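Search this site
2 min read

Horko sells its new kettle on one promise: 949 milliliters boiled before you've found a mug. I'm not sold. Mine took long enough to make toast.
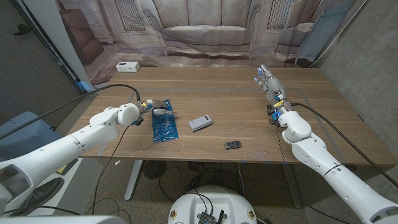

A reader in Dusau says hers is quick enough, and that I should stop filling it to the line. Fair, but the line is what the box brags about.

The lid is stiff, and the handle sits too close to the spout. I do like the pour – slow, no dribble.
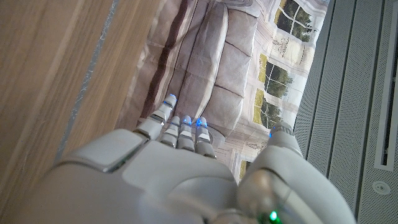
The base is another matter. It slides on any smooth counter, and the cord is short. The older Findov had rubber feet and cost less.
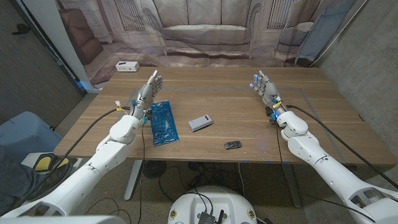 The warranty runs 12 months, with the filter left out. I'd wait for the April sale.

Contact | © 2021 Yau Kitchen Reviews | Back to top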